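Packaging and Household Waste
Unit 4 handout: Thin plastic films
Instructor: Wellington Rocha

Read this before the section meeting. Bring your notes from Unit 3, especially the page on sorting at the curb, and the worksheet on paper and board if you have not turned it in.

1. What counts as film

In this course, film means any plastic sheet thin enough to fold by hand without cracking. Grocery bags, bread bags, cling wrap, and the overwrap on a case of water are all film. A yogurt cup is not, even when the wall is thin, and a blister pack is not. The lid peeled off the yogurt cup is a harder case. Many lids are film bonded to foil, and we will treat those under mixed materials in Unit 6.

2. The common types

Low-density polyethylene (LDPE) is soft, stretches before it tears, and makes little noise when squeezed. Most bread bags are LDPE.

High-density polyethylene (HDPE) is thinner for the same strength and makes a rustling sound. The light produce bags on a roll are usually HDPE.

Polypropylene (PP) is clear and crisp. It is used for pasta bags, flower sleeves and greeting card covers. It holds a crease better than LDPE does.

Cellophane looks much like PP but is made from cellulose, which comes from wood pulp or cotton. People call almost any clear, crinkly wrap "cellophane," so do not trust the word in older survey answers.

You will not always be able to tell the types apart by hand. Write "clear film, type unknown" on your sheet when you are not sure. That is a proper answer and will not lose points.

3. Why film is hard to recycle

Film is light for its size. A truck full of loose film carries very little weight, and hauling is paid for by the ton. At a sorting plant, film wraps around the turning shafts of the screens, and the line has to be stopped so a worker can cut it free. Flat pieces also travel with the paper and end up in the paper bales.

Food residue is the other problem. Film has a large surface compared with its weight, so a little grease or sauce makes up a big share of the load. Store drop-off bins tend to give cleaner material than curbside bins - though this depends a lot on the store.

4. The Serncombe survey

Da-eun Ki and Deok-su Yoo ran a kitchen survey in Serncombe last September. They received 215 completed diaries. Each household wrote down every piece of film it threw out over two weeks. The full tables are in the course folder. Look at the column for clear film, and at how often the type was left blank. Also read the note on reused bags, which were counted only on the day they were finally thrown out.

5. Assignment

Keep your own film diary for two weeks, using the same columns as the survey. Then write 50 lines or fewer on what you found. Compare at least one result with Serncombe and say where your method differs from theirs.

The written part is due March 20, 2026, and counts for 20 percent of the grade. Hand paper copies to So-yul Lim. Questions about the diary sheet go to Ji-hoon Na.
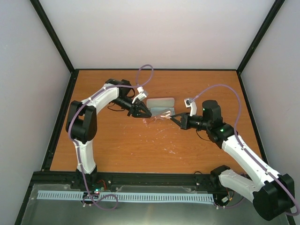

Fig. 1. Thin, clear plastic with a crinkled surface.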